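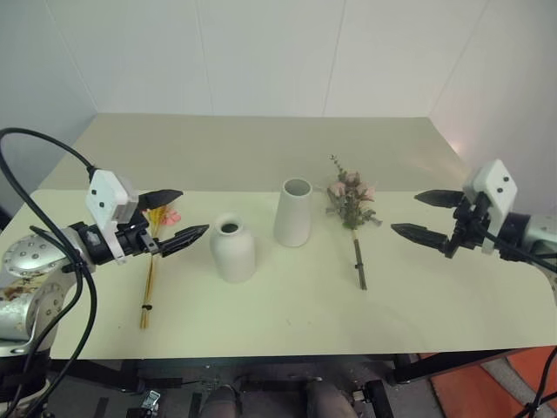 Ticket 492 - Flower demo, open day unit, left gripper stalling + wrist view dropping
Logged by Eyvindur Hjaltested, 6/27/23
Site: Mulline, demo room
Priority: high (doors open to visitors tomorrow morning)
Status: closed, see last entry

REPORTED
Two-arm unit, flower arranging routine. Left arm goes for the dried grass, closes, lifts a little way, then stops dead with a grip fault. Right arm carries on as if nothing happened and puts the roses in the tall vase. Looks daft. Happened twice in the run-through for the Zisham people, who are bringing their visitors round at ten.

Second thing, maybe linked: picture from left wrist camera goes black for a second or so when the arm reaches across. Comes back by itself. Not every time.

08:50
Powered down, powered up. Homed both arms. No faults on start. Ran routine at slow speed, left arm got the grass on first go. Ran at demo speed, fault again. So speed matters, or the grass moved. Probably both.

09:15
Checked left finger pads. Bits of straw stuck in the ridges. Picked out with a cocktail stick, wiped both sides with a damp cloth. Did the right one as well while I was there, that was fine.

Ran again. Better but not cured. Grip closes, stems squash, force reading drops off, controller decides it's lost the object and stops. It hasn't lost it, you can see it hanging there.

09:40
Rang Özkan. They say the grip check was set up using the roses, which have a stiff wrapped stem. Grass is soft and gives when you squeeze. Their advice: have it close where the band is, and lower the lost-object limit for the left arm only. Do NOT touch the right arm settings, it's been good all week.

Old limit left arm was 1,000 on the controller scale. No units given in the menu, which is helpful.

10:05
Lowered left limit in steps. Still stopping at the first few. Got it to lift, then it dropped the grass over the vase without noticing, so gone too far. Came back up a bit. Holding now.

Pick point moved down to the band. Had to teach this by hand, the saved point was well up in the loose stalks. Whoever saved it, please write it down next time. Notebook page for that week is blank.

10:30
Camera. Suspected the plug at the back of the white housing. Pushed it in, felt solid. Wiggled cable with arm parked, picture steady. Moved arm out to full reach over the table by hand, picture went. So it's the cable pulling tight and not the plug as such.

Cable was tied too short lower down. Cut the tie, gave it more slack, re-tied looser. Full reach now OK. Check the loop doesn't catch on the arm when it folds back. It didnt in mine but I only tried a few.

11:10
Visitors from Zenov came in early!! Wasn't expecting them, ran it live with the lid half off the tool box. Grass into the short vase, first go. Roses in the tall one. They clapped. One of them asked could it do tulips, told him not today.

Then asked for it again, and the left arm clipped the rim of the short vase going in. Vase rocked, stayed up. Narrow neck, not much room for a whole bundle. Paused, reset, did it by slow speed for the third go.

11:45
Vase rim. Raised the left approach so it comes down from higher and straighter. Also swapped the plan round so the grass goes in the wide one and the roses in the narrow one. Only one bound stem to get down the neck, much easier. Looks nicer too I think, but ask whoever does the signs, the board by the door still says roses in tall vase.

12:30
Soak test. 20 runs at demo speed, someone putting the flowers back by hand between each.
Left grip faults: none
Left camera drop outs: none
Vase touched: 1 (roses, brushed neck, no movement)
Right arm: no faults
Cycle is more than 4 seconds slower than before with the higher approach. Fine for a demo, no one's timing it.

13:05
Saved as new routine, old one kept underneath in case. Ran saved copy once from cold start to be sure it loads the right one. It does.

FOR WHOEVER RUNS IT TOMORROW
- load the NEW routine, the old one still shows first in the list
- wipe left finger pads every break, straw gets in the ridges
- put the grass back with the band at the same height, the pick point depends on it
- anyone sat at the table keeps hands in lap till both arms are parked
- stop button goes with the person talking, not left on the side
- if left wrist picture goes black, stop the run and look at the cable before restarting

STILL OPEN (moved to seperate ticket)
- proper longer cable for left wrist, Özkan to send one in June if they have it, otherwise whenever
- ask for softer pads for dried stuff
- order spare grass, this bundle is shedding badly

Closed 13:20. EH

Recent tickets
Left wrist cable, longer replacement
Door board wording, flower demo
Visitor badges not printing, Mulline reception
Zisham visit, parking and timings
Speaker hum in demo room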